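Why do roads have lines painted on them?

Hello, I'm Iresha Bhuiyan, and I love roads. Yes, really! I write these pages for the Plovholm children's library, and this month you sent me loads of questions about the white stuff on the street.

Roads are busy places, even in quiet old towns with steep roofs, and drivers, cyclists and people on scooters all have to share them.

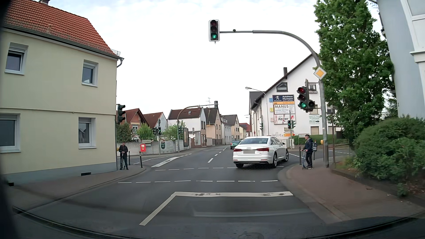
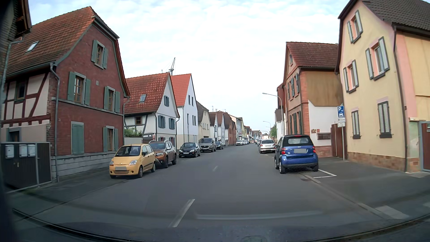

What are the lines for?

Imagine a playground game where everyone runs in any direction they like. Bump! Painted lines tell drivers which bit of road is theirs. A broken line down the middle splits the street in two, one side for going and one for coming back. What each sort of line means can change from country to country, so grown-ups have to learn the rules before they drive.

Is it ordinary paint?

Sometimes, but lots of lines are made from a kind of plastic that melts when you heat it. It gets to nearly 200 degrees - hotter than your oven when there's a cake in it - and then it's spread on the road, where it cools and goes hard in a few minutes.

Why do they shine at night?

My favourite bit! Tiny glass beads are sprinkled on while the line is still soft. When headlights hit them, the light bounces back towards the car and the line glows.

Try it yourself

Draw 5 chalk dashes on some dark card, leaving gaps between them. Walk two toy cars along, one on each side. Now rub the dashes out and try again with a friend steering the other car (my brother and I crashed straight away). Send your drawings to me at the library by the end of April and I'll put them up by the door.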